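The wardrobe that wants you to feel guilty

Share this 11 Comments

On Wednesday evening I paid to be told that I own too many clothes. The talk was held above a homeware shop called Flenitz, where a plain canvas storage box costs more than most of what I would put in it, and every folding chair was taken. The woman next to me had brought a notebook. By the interval she had filled four pages.

The subject was the "edited wardrobe", which you may know under one of its other names. The idea is that you get rid of nearly everything, keep a small number of good things, and never again stand in front of an open cupboard feeling cross. It has been going round for years. What has changed is the number of people trying to make a living out of it.

Tuldale, who ran the evening, will sell you a course. Tiltis will sell you an app that asks you to log each thing you put on in the morning, then tells you off in pastel colours for the things you didn't. Pētersons, a small label with a large opinion of itself, will sell you the clothes to replace the ones you've thrown out. I looked up the price of their plain T-shirt on the bus home and put my phone away again.
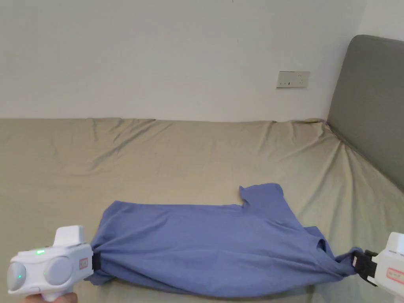
The humble blue T-shirt: keep, donate or wear until it falls apart?

My first complaint is with the sums. The course handbook says a good shirt should last 1,000 wears. I asked where the figure came from and was told it was "widely used". Put a shirt on once a week without fail and you would need more than nineteen years to get there. I have had shirts I loved, and looked after, and they went at the elbows or under the arms long before that. The cheap ones and the dear ones went much the same way. I don't claim that as science, but it is at least as good as "widely used".

My second complaint is with where the stuff goes. At the talk this took up one slide, with a drawing of a leaf on it. You bag it up, you drop it off, and you feel lighter. Magdalini Karras sorted donations in the back of a charity shop for 11 years and has a less airy view of the matter. "January is the worst," she told me. "They've all read the same book. You get bags of tired work tops and one ski boot, and they want you to thank them." A good deal of what came in couldn't be sold in the shop at all, she said, and it left by the back door in sacks for the rag merchant. She didn't always know what happened to it after that. Neither did the people who had given it, and she thought that was rather the point.

I asked whether she had a small wardrobe herself. She laughed at me for some time.

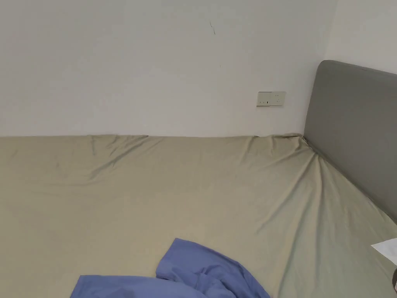 Clearing out also depends on a kind of room that most of us don't live in. Step one of the Tuldale method is to empty everything you own on to the bed and deal with it in one go, and the handbook clearly has a certain bed in mind. It wants a wide one in a pale fitted sheet, with a bare white wall behind it and no pictures or shelves to distract you from your decisions. Mine has a radiator on one side and a child's drum on the other. I tried step one in July, got as far as the jumpers, and slept on the sofa. The jumpers went back in the drawer the next day in no better order than they had come out.

To be fair to the other side, I can see the pull. Choosing what to wear is dull, and having less to choose from makes it quicker. A friend did the whole thing two years ago and is still pleased. But she also moved house, left a job she hated and stopped having to own suits, and I suspect any of those would have cleared a rail without an app.

What bothers me is the tone. My grandmother had few clothes and would have been baffled to hear it called a practice. She mended things, and when they were past mending she cut them up for dusters. There was no talk, and no one was charged for a chair. The new version takes the same habit, removes the mending, and puts shopping at both ends of it.

At the close of the evening we were invited to "commit" to giving up two items before the weekend. Hands went up all over the room. Mine stayed on my coat, which is old and has a torn lining, and which I intend to go on wearing.

Comments (3 of 11 shown)

pegbag
Did the course and kept it up for two months. Bought most of it back second hand. Some of it may well have been mine.

R. in Hove
Bit unfair on the app. I like the pastel colours.

oldtweed
19 years is nothing. I have a jacket that's older than my son in law and better company.

Sign up to our weekend newsletter. We use cookies to improve your visit. Accept all / Manage choices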